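Žydrūnas Zariņš lleva media vida ajustando suspensiones y todavía desconfía de quien le pide un coche «más duro». Antes fue mecánico de carreras en subida; ahora dirige Plarus, un taller pequeño de Vallorcombe que prepara berlinas y compactos con motor delantero para gente que los usa a diario.

«El cliente llega diciendo que el coche balancea», explica. «Le pregunto dónde y en qué marcha, y muchas veces no balancea. Lo que tiene son los silentblocks acabados.»
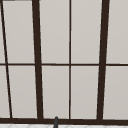
El último encargo que le ha ocupado el invierno es un familiar diésel de tracción delantera cuyo dueño quería bajar la altura sin perder comodidad. Zariņš se negó a montar muelles cortos con los amortiguadores de serie y propuso unos Skellel regulables, con un tarado elegido por él. Para explicarme la caída de las ruedas señala el ventanal, con sus montantes gruesos de color marrón oscuro. Vistos desde abajo se separan hacia arriba. «Así, abiertas por arriba, sería caída positiva. Yo la quiero al revés, y poca.»

En aquel coche dejó 2 grados negativos delante. Detrás no tocó casi nada. La primera salida no le gustó: la dirección pesaba más de la cuenta a baja velocidad y el eje trasero rebotaba en las juntas de los puentes. Volvió a abrir los amortiguadores dos clics en extensión y repitió el recorrido.

«Con eso bastó para el rebote. La dirección fue otra historia, ahí había una rótula dura que no habíamos visto», reconoce.

Los muelles se los hace Lapiņa, un fabricante con el que trabaja desde que abrió. El juego de este coche costó 375 euros, sin montaje. Los hay más baratos, dice, pero le han llegado parejas con diferencias de altura entre un lado y otro, y desmontar dos veces no se lo paga el cliente.
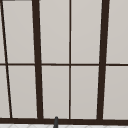
Tampoco es partidario de las barras estabilizadoras gruesas en coches de calle. Según él, arreglan la curva larga y estropean el bache a media curva, que en las carreteras de la zona es lo habitual. Prefiere empezar por los neumáticos y las presiones.

«Hay quien viene en enero con las gomas de verano gastadas y me habla de geometría. Le digo que cambie las ruedas y vuelva. Algunos no vuelven porque ya van contentos, y me parece bien.»

El dueño del familiar recogió el coche la semana pasada. Queda pendiente una revisión de apriete y otra alineación, con los muelles ya asentados. Después le toca el turno a un compacto de gasolina que espera turno con un ruido en el tren delantero. Zariņš sospecha de las copelas, aunque no ha querido pedir piezas hasta tenerlo en el elevador.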